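23 May 2026
By Uliana Stelmakh

The open day at the Allari training floor in Clirumville was scheduled for three hours, and I spent most of the first one watching people open a drawer. I had gone expecting a robot to do something. The program listed a demonstration of household manipulation, and I have attended enough of those to know the usual order of events: a short talk, a machine that picks up a cup, applause, a second attempt at the cup for those who missed the first.

Allari put the data collection in the open instead. Visitors could walk among the stations while operators worked with handheld grippers, and could ask questions between takes. My argument is that more open days should be run this way, and that the ones built around a finished trick are close to useless to anyone trying to judge the state of the field.

The station I stayed at longest was a vanity dressing table. It is an awkward piece of furniture for this purpose. The mirror frame is heavily carved and the drawer has a small knob that gives the fingers very little to close on.

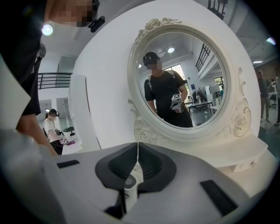 Stefaniia Stasiv, who runs collection for the site, told me that a session at one station is 40 minutes and that each operator is expected to deliver 24 accepted takes in that time. A take is rejected if tracking is lost for more than a moment, if the operator hesitates long enough to confuse the segmentation, or if the gripper slips and is recovered in a way the reviewers consider untidy. I asked what untidy meant. She said there was a written definition, that it was on its third revision, and that two reviewers would still disagree on one take in every batch.

This was the most useful thing I heard all day, and I would not have heard it at a conventional demonstration. The definition of a good take is where much of the engineering judgment now sits. A policy trained on these recordings inherits the reviewers' taste. If they discard every recovered slip, the policy sees very few recoveries, and it will behave accordingly when the knob gets away from it in a real bedroom. Stasiv agreed with this as a general point. Her team started keeping a portion of the recoveries in October, tagged separately. She did not claim it had fixed anything, and said the comparison was still being run.

The mirror is the other reason the station exists. A mirror gives a camera a second set of moving objects at the wrong depth, including a second copy of the tool. Most household datasets I have worked with avoid the problem by avoiding mirrors. The usual justification is that you add hard cases later, once the simple ones work. I have heard this on four projects and seen the later stage funded on one.

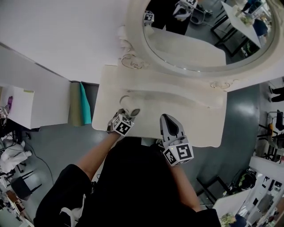

Two-handed work is slower to learn than visitors tend to assume. The operator has to keep both tools where they can be tracked, which rules out a number of motions that a person would make without thinking. You do not cross your wrists. You do not turn one hand over to brush something aside. New operators at Allari do 19 practice sessions before anything they record is kept, and Stasiv said most of that time goes into removing habits. What remains is a slightly formal way of moving, recognizable from across the room once you have seen it.

There is a fair objection here. If people must move unnaturally to be recorded, then the data describes a style of movement that exists only on training floors. I think the objection is correct and less damaging than it sounds. The robot does not have human wrists either. A drawer opened stiffly is open. The cost shows up in tasks where fluency matters, such as folding cloth, and I would like to see Allari publish its failure rates on those next to its results on drawers. I asked, and was told this was under discussion.

A second objection came from another visitor, a purchasing manager from Clevham, who complained that he had driven 300 miles and learned nothing about whether he should buy anything. I have some sympathy. His question was a product question, and the collection floor does not answer it directly. But I attended the Ritchie demonstration last year, where a robot set a table without error, and I could not have answered his question after that one. I had no idea how many tables it had been shown, or what happened with a different fork. At Allari I could at least see the range of furniture and the number of hands on it, and form an estimate of what the system would not have met before. 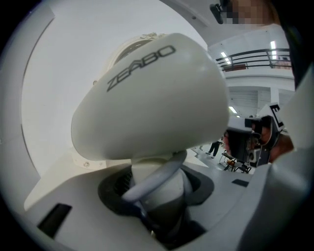 Robots were present at the open day, and my complaint about the event concerns how little was said about them. The grippers are designed so that a recording made by a person can be transferred to a machine. That transfer is the central claim of the whole method. Yet the one robot I got near, a white unit with ZEABO printed along the top of its head, was treated in the guided talk as a piece of the setting. An operator next to me had a gripper and camera rig up close to it, and I would have liked ten minutes on what that rig sees compared with what the robot sees. The two differ in height, in reach and in field of view, and every one of those differences has to be absorbed somewhere.

I raised this with Stasiv at the end. She said the talk had been cut to leave time for the stations, and that a session on transfer was planned for the next open day. My request would be for numbers: the same drawer, the same knob, success rate by hand and success rate by robot, on one sheet, handed out at the door - including the version where the mirror is left uncovered. A collection floor that can afford to show its rejected takes to strangers can afford to print that.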